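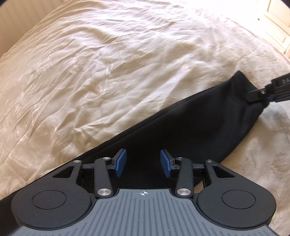

One reply on Friday held that the high numbers in Jesta Series 2 aren't short printed at all, and that the apparent shortage comes from how the boxes were packed out:

> I've opened five boxes from three different sellers and the high
> numbers come in clumps. One box had almost the whole run, two had
> next to none. If they were truly short printed I'd expect every box
> to be thin. I think Grondeo cut them from their own sheet and the
> sheet went into the hoppers in blocks. Has anyone logged enough
> packs, in order, to check this? Loose pack counts won't help.

List Index Thread Prev Next Reply Log in

I have logged 2,000 packs, most of them in order, so I can answer part of this.

First, terms. By "high numbers" I mean the last 28 cards of the base checklist. They have the same back design and stock as the rest of the set, and the wrapper doesn't mention them. Packs hold seven cards. In my log a high number takes the place of a regular base card, never an insert, and when a pack has one it is nearly always in the fourth or fifth slot counting from the front.

The clumping is real. Within a box the high numbers run in a fixed order for a stretch of packs, stop, and sometimes pick up again where they left off. The next card after a gap is the one you would predict from the last card before it. That supports a separate sheet fed from its own hopper, as the earlier message suggests.

It doesn't settle whether they are short printed. Clumping tells you how the cards were fed. Scarcity is a matter of how many sheets were run, and for that you need the totals. In my totals each high number shows up well under half as often as the average regular base card. If the sheets had been run in equal numbers and only packed out badly, the rich boxes and the poor boxes should balance over a sample this size. They don't come close.
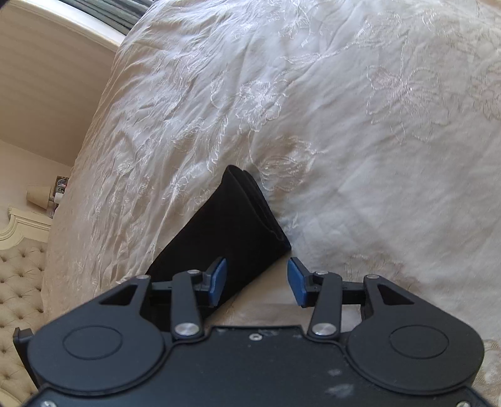
Two cautions about the sample. A large share of it came through Sönmez, which bought sealed cases early, and if the first cases off the line were packed before the high number hopper was running properly then my totals are too low. I can't rule that out. I did split the log by case code and the later codes are a little better, but they still fall short of parity. The second caution is that I dropped packs with damaged seals. I kept a separate tally of those and adding them back changes nothing worth reporting.

On the claim that the variant with the gray name bar is tied to the high number sheet: I find no link. The gray bar appears on regular base cards in packs with no high number anywhere near. I would treat it as an ink problem on one plate until someone turns up an uncut sheet.

For anyone who wants to add data, please record the case code, the box, the position of the pack in the box (left column first, top down) and the cards front to back. Don't sort before you write it down. Card number alone is enough; I don't need player or team. Note any pack that comes up a card short or over — I have a few of each and they seem to sit at the end of a high number run.

On sleeves, which came up further down the thread: the Stistel standard size fits Jesta base without trouble. The relic cards are thicker and need the next size up. Forcing them will split the side seam and can lift the corner.

I can send the log as plain text or as a spreadsheet. Write to me off list and say which.

Replies: 7 Share: 0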